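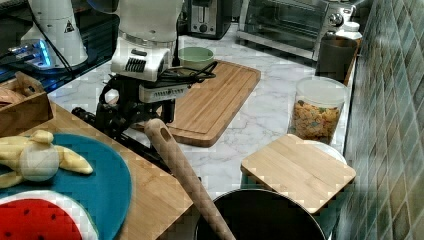 Rostam Kermani pregunta si en judo te haces daño cada vez que te tiran, porque él ha visto un combate y sonaba fatal, como una puerta al cerrarse de golpe.

Buena pregunta. Respuesta corta: casi nunca, si sabes caer. Y el ruido lo haces tú, a propósito.

Vamos por partes, que hay mucho.

¿Qué es el ukemi?
Palabra japonesa. Es el nombre de las caídas del judo. Lo primero que se aprende, antes que ninguna llave. En el club de Ketholm los nuevos pasan semanas solo con esto. Aburre un poco al principio. Luego engancha.

¿Y por qué se golpea el suelo?
Imagina que te caes sobre un solo punto, el codo por ejemplo. Toda la fuerza va ahí. Ay. Ahora imagina que la misma fuerza se reparte por la espalda, el brazo y la mano. Toca a menos en cada sitio. Por eso el judoca da una palmada al tatami con el brazo entero, estirado, palma abajo. De ahí el ruido. Pum.

Las caídas principales
Hacia atrás: ushiro ukemi. Barbilla pegada al pecho, mira el nudo de tu cinturón. Espalda redonda, como una mecedora. La cabeza no toca el suelo, eso es lo mas importante de toda la página.
De lado: yoko ukemi. Palmada con el brazo del lado por el que caes.
Hacia delante: mae ukemi. Antebrazos y manos a la vez, barriga arriba del suelo, cara girada.
Rodando: zenpo kaiten. Parece una voltereta pero no lo es, se rueda en diagonal, de un hombro a la cadera contraria. Es la favorita de casi todos.

El error de siempre
Poner la mano para frenar. Te sale solo, a todo el mundo le sale. Y así se lesionan las muñecas. Hay que repetir y repetir hasta que el cuerpo se olvide. Yo tardé un invierno entero y tenía 13 años.

¿Y el tatami?
Antes era de paja de arroz. Hoy suele ser de espuma con una funda, algo blando pero no tanto: si fuera como un colchón se te hundirían los pies y te torcerías un tobillo. Sin tatami no se practica. Ni en el pasillo, ni en el patio, ni encima de tu hermano.

Para empezar
Con un profe delante, siempre. Primero tumbado, solo la palmada. Después sentado, depués en cuclillas, y al final de pie. Si te duele la cabeza o te mareas, paras y lo dices.

Palabras para la próxima: tori es quien tira, uke es quien cae. Lo de los agarres va en la página siguiente.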